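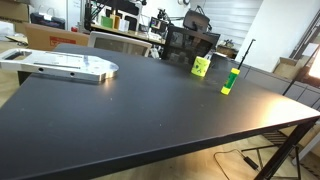

Bench 2, dark top. Machined plate at left, glue stick and the yellow-green container standing at middle right.

December, entry continued from the Trunham visit notes.

Changeover plan for the kitting step. At present one person picks small parts by hand into Prokitz trays, checks the list, signs the sheet. From next month the cell does the picking and the person does trays in, trays out, and faults. Barry Inskip wants the sign-off kept with the operator. Agreed. The sheet gets shorter: tray number, fault code, initials.

Timing from the hand-kitting trial: 74 s per tray, including the list check. Cell at Ositcombe runs slower per tray but does not stop for breaks. Throughput over a full shift still to be measured here. Do not quote the Ositcombe number to the floor until we have our own.

Items affecting people:

- Lifting drops a lot. Standing time does not. Ask for a stool at the infeed.
- Fault calls at Ositcombe came up to 19 times a shift in the first weeks. One operator cannot cover that and feed trays. Two for the start, then review.
- Night shift has had no training slot yet. Briem offers a 15-minute walkthrough, which is too short for clearing a jam. Asked for a half day.
- Pay grade for "cell operator" not settled. Question came up in both shift talks. Passed to Barry, no answer so far.

Surface: matte dark top has small specks and scuffs, and glare toward the far right corner. Polished metal throws bright streaks from the overhead light. Try the blinds closed before changing any lamp. Upright cylinders and flat metal go on separate lists for the pick tests.

Open: who resets after an e-stop. Current draft says supervisor only. On nights that means waiting. Suggest trained operators may reset after a logged check. Draft wording to Barry before the next shift talk.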